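Workshop > Shared bench > Hand grippers > Ticket log
Filed under: Grippers and end tools | Status: open

Summary: left gripper reads as closed before the fingers have met the cup

Build is a pair of hand-held grippers, cabled, running the Hilia logging script on a bench PC. The task is taking paper cups off a stack in a wire holder and setting them down on the white mat. The left unit reports "closed" early, so the log shows a grip while the fingers are still short of the cup wall. The right unit is the same build and reads properly.

Tried so far: swapped the two cables over, and the fault stayed with the left gripper. Restarted Hilia, no change. Re-ran the zero routine with the fingers fully open, which helped for 12 grips and then the early reading came back.
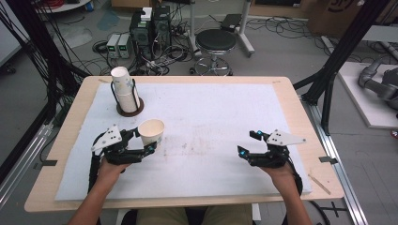 Godoy: If it drifts after a dozen grips I'd leave the script alone and look at the finger joint. Mine did the same when the grub screw was slack. Zero it, work it by hand without a cup, and see if the number creeps.

Did that. The number creeps. With the fingers open it should sit at 370 and it had moved well off that by the end. Tightened the grub screw on the left joint, put a dab of thread lock on it and left it until the evening.

While waiting I checked the right gripper against the stack, fingers wide open, to have a good set of readings to compare with. 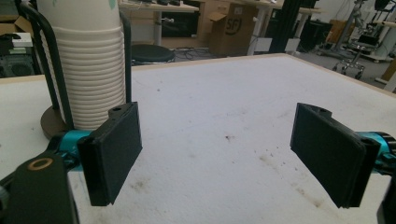

Fingers open, cup stack behind.

Evening, second session. Zeroed both units and started again with cups upside down as well as upright, as the rim end is stiffer and gives a cleaner stop. The left gripper now holds its open value between grips. Closing is better but still slightly early on upside-down cups.

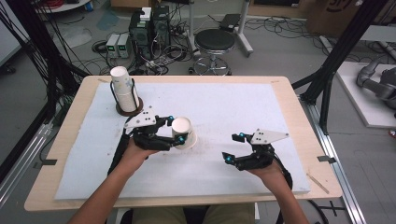

The remaining error looks like the threshold. It was set to 2 on both units when the pads were new and I have never changed it. Raised it to 3 on the left only. The early reading has gone on upright cups and shows up now and then on upside-down ones.

Other thing to note for anyone with the Grosasent finger kit: check the faces of the pads before blaming the settings. A worn corner touches first and the reading follows the corner. 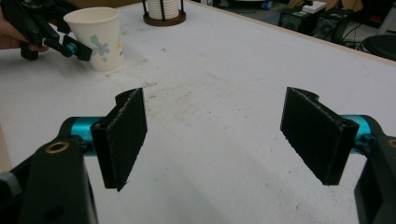
I have ordered a spare set of pads from Avo and will fit them in pairs. Until they arrive the threshold stays at 3 on the left, and the right is unchanged. If you use the left unit in the meantime, run the zero routine first and write the open value on the sheet.

Leaving this open until the new pads are on.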